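Manipulation Working Group
Minutes of the meeting of 3/28/20
Held by conference call. Start 10:00, end 11:35.

1. Minutes of the previous meeting
Approved with one change. Under item 4, "wrist force" should read "finger force."

2. Dataset status
The Letau set now stands at 2525 grasp attempts. After removing runs with a missing joint log, 1209 are left for training. The Gornham group asked if the short runs could be kept. Agreed to keep them in a separate folder and leave them out of the results table.

3. Results with the wrist camera alone
The Lindqvist policy was trained twice, once with the wrist view and the overhead view together, and once with the wrist view only. Each version was tested on 40 held-out objects. The wrist-only version did as well on boxes and bottles standing apart from each other. It did worse where items touched, and most of its failures came in the last part of the approach.

The failures were looked at one by one. When a white or pale object gets very close to the lens, it fills the center of the view and washes out. Exposure is set from the whole picture, and the dark areas at the sides push it up. What is left for the network is the strong color near the rim, such as a red container or something blue beside it, and the policy sometimes turns toward that instead of closing on the target.

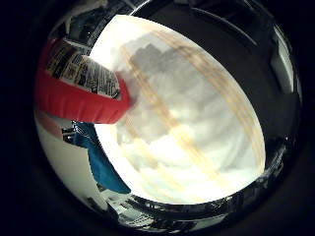 Two fixes were discussed. The first is to set exposure from the middle of the circle only. This can be done in the camera driver and needs no new data. The second is to mask the gripper housing and the black corners before the picture goes into the network. Plivetti tried the mask on old data and saw a small gain, but the exposure was already fixed in those files, so the test says little about glare.

There was some disagreement about label text. One view was that printed labels help the network find which way a container is turned. The other was that the print is too blurred at close range to matter. Left open until the new runs are in.

4. Training length
Runs have been stopped at 800 epochs. The validation curve is flat well before that. Agreed to keep the number for now so that old and new results can be compared.

5. Actions
Lindqvist: change the exposure setting and repeat the wrist-only test on the same objects.
Gornham: move the short runs and update the index file.
Plivetti: share the mask script, with a note on which lens it was made for.
All: send comments on the draft paper. Submission is still planned for August.

6. Other business
The shared drive is nearly full. Raw video from the first test series will be moved to tape.
Next meeting by call, time to be sent by email.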